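Manipulation Studio, Week 5 handout: collecting demos with the hand-held gripper

Hi all. A few notes before the October lab, mostly because I talked too fast last time and ran out of board.

By now every group should have a task from the Golletti list. Most of you picked cup and saucer, which I'm thrilled about (it looks easy and it really isn't!). Your target is 87 clean demos per group. A clean demo starts with the fingers open and still over bare table, has one grasp and one release, and ends with the fingers open again. If you fumble, let it finish, mark it as a fumble in the Starkel sheet and go again — don't trim it out later.

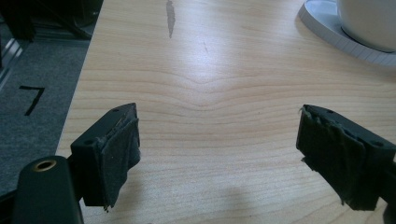

Start each run with the cup well out of reach of the fingers and move in slowly. Beginners love to start with the pads nearly touching the thing they want to grab, and then the model never learns how to get there. Change your starting spot a bit every few runs as well. I know it feels sloppy, but we want that variety.

Now, pads. The dark grey padding frays, and worn pads grip differently from fresh ones. Check them before your session and write down what you see. If you swap them, swap both fingers together and start a new batch in Poladier, so we don't end up with two kinds of grip mixed in one folder.

Glare is the other thing to watch. Pale wood under ceiling lights can go very bright, and a white cup on top of that is hard going for the vision side. Try turning your body or shifting the saucer before you go hunting for a lamp.

For next class: read the Bugti notes up to page 11, and bring 2 of your fumbles to show the group. Uploads close at 5 pm.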